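Comparing two fingertips on the task board - quick steps

Wrote this up fast for anyone at Lasstead doing the same swap. We had the Rituvo fingers and the Skoris fingers, same arm, same wrist camera. Takes an afternoon if nothing jams.

1. Mount the first set. Snug, not gorilla tight.
2. Open and close 13 times with nothing in them. Listen for clicking.
3. Re-zero the gripper. Skip this and every width is off, ask Thijs Maes.
4. Jog down over the board and stop before contact. Check both tips in the wrist camera view. They should come in level, if one looks lower go back to step 1.

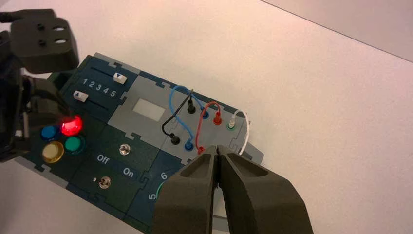

Wrist camera view, tips over the patch cable area. Red button lit.

5. Cables first. Grab the plug body, never the wire. Five pulls per color, write down every slip.
6. Sliders next. Slow. Thin tips like to ride up over the knob so come in lower then you think.
7. Toggles last - closed fingers, push from the side.
8. Swap sets, start over from step 1. Same speed, same force, same order. Dont tune anything in between or the numbers mean nothing.

Force: start at 7 N on the plugs and go up one at a time. Danai Tsakiris starts higher, fine too, just use the same value for both sets.

Log sheet is in the Azevedo folder. One row per try, failed ones too.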